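About Kellbridge

Kellbridge makes ready slide layouts, document templates and spreadsheet forms for people who must prepare office documents but are not designers.

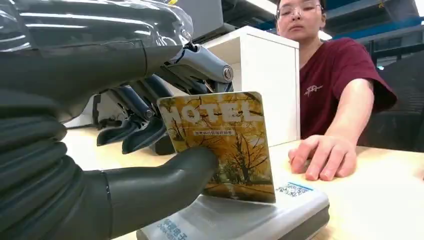
The company was started by two colleagues, Mpho Zulu and Hye-jin Sung. Before that we worked in the same office, where one of our duties was to repair the presentations of other departments. The text was usually good. The problems were in the file: headings typed into loose text boxes, page numbers written by hand, a logo stretched on every second slide. We kept our corrected files in a shared folder, and after some time people from outside the office began asking for them.

Our first product was Bastetti, a set of 11 slide layouts for project reports. It is still in the catalog and it is still the one we update most often. Later came Le Roux, which is for long documents such as manuals and annual reports, with numbered headings and a table of contents that updates itself. Zarari is the youngest line. It contains budget sheets, time sheets and order forms, and Hye-jin is responsible for it.

Today the catalog has 1,366 templates. It grows slowly, and we also remove old items every April, when we check which of them still open correctly in the current office programs. If you bought a template that we removed, you can still download it from your account page.

How we work

Every template is built with the normal tools of the program: master slides, styles and theme colors. We do not use macros. When you change the theme color in one place, the charts, tables and captions follow it. We test each file on two operating systems, and we print it also, because many of our customers still give paper copies in their meetings.

Mpho draws the layouts and writes the instructions that come inside each file. Hye-jin does the testing and answers the support mail. If you write to us in the morning, you will usually have an answer before 5 p.m. Please attach the file if you can – it is much easier to find a broken style in the file than in a description of it.

Custom work

We also prepare templates for single companies. Normally we ask for your logo, your color values and three or four old documents that your staff really use. From these we make a first version, and you try it for two weeks before we finish it. We do not write the content of presentations, and we do not give software training, although we are asked for both quite often.

For prices and licenses, please see the Licenses page. For schools there is a separate form.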